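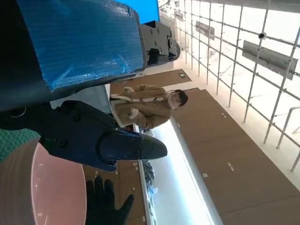

## 4. Complaints about fact and complaints about tone

The letters held in the Gourlay collection cover the whole run of *Gitimell*, the school history series that Sturneo made for the Flullstead region. We read all 406 of them. Most are short, handwritten, and addressed to the program by name. A few were sent to the station manager or to a member of the regional council and passed along later, and for these the original envelope has usually been lost.

We first sorted the letters by what the writer wanted. A letter counted as a complaint about fact if it named at least one statement in a broadcast and said that the statement was wrong. By this rule, 179 letters were complaints about fact. The rest were complaints about tone, requests for teaching notes, thanks, or some mix of these. Where a letter did two things at once, we coded it by whatever came first on the page. Letters that objected to an actor's accent were coded as tone, even when the writer said that the accent was historically wrong. We went back and forth on this rule, and a reader who disagrees with it can regroup the letters from the list in Appendix B.

Complaints about fact were mostly about small things. Writers corrected the date of a bridge, the rank of an officer, the crop grown on a certain slope. Many had lived near the places shown or had family who did. They often enclosed something: a page copied from a parish book, a newspaper cutting, a map with a pencil mark. The station kept the enclosures separately from the letters, and matching the two took longer than the reading itself. Some enclosures could not be matched and are left out of the counts.

Complaints about how a historical person was portrayed were fewer, but they drew longer replies. The best documented case is the episode on the founding of the Flullstead hospital. In one scene the hospital's first matron turns away a family of seasonal workers. The script editor, Ľudovít Šindelář, wrote in an internal memo that the scene was "put together from several years of admission rules" and that no record placed the matron at the door. The broadcast gave no sign of this. Viewers who wrote in were divided. Former nurses objected that a named woman had been given words she was not known to have said. Two teachers defended the scene on the grounds that the rules were real and that pupils should know about them.

Sturneo's reply went through several drafts, and all of them survive. The first calls the scene "a fair picture of the time." The second adds that the matron "would have been expected to apply the rules." The version that was mailed drops both sentences and says only that the episode was a dramatization. None of the drafts says whether the scene would be changed. It was cut from the next repeat, and the teaching notes were reprinted without the page that dealt with it. Teachers who already had the older notes do not seem to have been told.

This pattern holds for most of the file. Of the complaints about fact, nine led to a correction read on air. These all concerned dates or place names, and each could be fixed in one sentence. No correction on air dealt with motive, character, or speech. When the station changed a scene after complaints of that kind, it did so by editing the tape and did not announce the change. We found three scenes that were treated in this way, including the hospital scene. There may be others, as the edit logs for the early seasons are incomplete.

Staff notes suggest that the difference was partly practical. The slot for corrections came right before the January program preview and was very short. A wrong date fit into it. An account of why a composite scene had been written, and what sources lay behind it, did not. Šindelář asked for a longer slot in a later memo and was told to put such matters in the teaching notes. As the notes were printed once a year, a reply placed there could reach classrooms long after the pupils who saw the episode had moved on to another grade.

We do not have good evidence on how pupils took the disputed scenes. The letters are from adults, and the few that quote children do so to support a point the adult is making. The classroom worksheets in the collection ask about dates and events and leave the portrayal of individuals alone. Section 5 therefore turns to the teaching notes themselves and compares the wording used before and after the hospital episode.

*Figure 3. Blue ribbed panel and black mounting bracket.*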